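Filed under: Out and About / Robots & Software

I've been on a few lab tours now and they usually go the same way – somebody shows you the arm, the arm does its party piece, everyone claps. So I was pretty chuffed when the open day at Illau, out in Kasterness, turned out to be almost entirely about the software. We had 29 people squeezed into the upstairs room and I reckon half of them had brought their own laptops.

Naomi Lema ran the first session and went straight into wiping tables. Her group's been working on it since March, and she was very funny about how boring it sounds at parties. The trouble with wiping (she had a whole rant ready for this!) is that there's nothing to grab at the end. If you're planning a pick, you know where you're headed. With wiping the goal is a surface in a different state, and your planner has to carry around a map of what it's been over, and how hard it was pressing, and whether that dark bit is dirt or just the colour of the timber.

She learns from people, so a lot of the morning was spent looking at what people do with their own two hands on an ordinary table with a cloth.
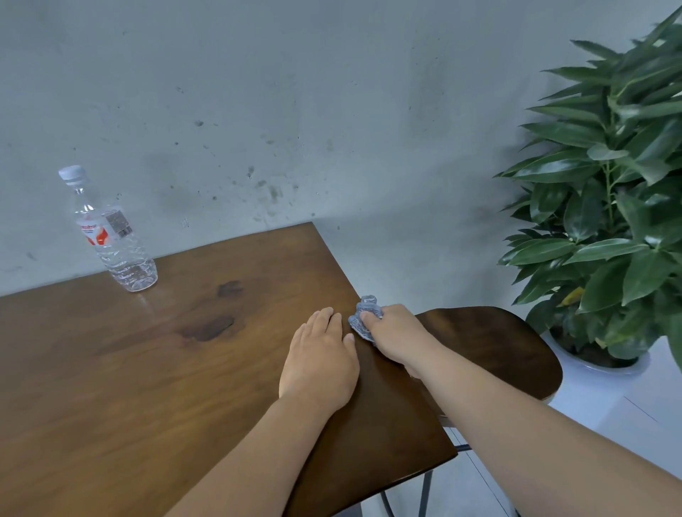
The perception side got the most questions. Their first segmenter flagged anything darker than its neighbours as a spill, so a nicely grained tabletop came out covered in spills, and the planner would happily scrub at a knot until somebody hit stop. The new version keeps a belief for each little cell of the surface and lowers it after every pass. If two passes don't change the colour, it decides the mark belongs to the wood and moves on. Simple enough that I felt a bit silly for not thinking of it, and it only costs them 4 extra numbers per cell.

Gloss is still a headache. Naomi put up one of the maps where a reflection had wandered across the table as the viewpoint shifted, and the filter had chased it the whole way like a cat after a torch.

After morning tea (excellent slice, thank you to whoever baked) we moved on to control. Zsófia Farkas has written a little tool called Kidwood that lines up recorded wiping with the controller's own plan, so you can scrub along a timeline and see where the two part ways. I loved this thing. She's got the contact estimate running along the bottom in orange, and you can drag a threshold up and down and watch the strokes split and join as you go. At 80 per cent confidence the strokes came out looking sensible to me. Any lower and you get dozens of tiny ones, every time the fingers shift on the cloth.

The bit that stuck with me was the other hand. People lean on it, or park it flat on the table, and the early models treated it as a second tool and tried to plan strokes for it too. Now each hand gets a role label before anything else happens – wiping, bracing, holding or idle – and the planner treats a bracing hand as something to go around.

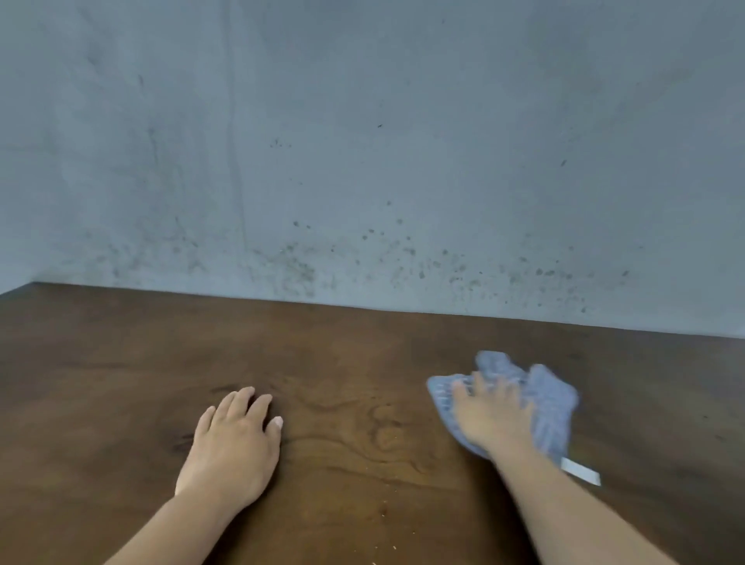 Howard Hollis wasn't convinced by the labels, and said so from the back row. His view was that four roles is fine until somebody swaps hands halfway through a stroke, and then you've got two sets of labels arguing with each other, and he'd sooner see the contact signal sort it out by itself. Zsófia said she'd tried that, and it worked nicely right up to the moment a person rested their wrist. They were still going at it when we broke for lunch.

I had a quick go on Kidwood myself in the afternoon. It crashed once when I loaded the same recording into both panes, which apparently is a known one, and the undo button needs to be a lot bigger. Otherwise very easy to pick up. Slides should be on the Illau page soon, and there's a sign-up sheet if you'd like to test the next build. I've put my name down already.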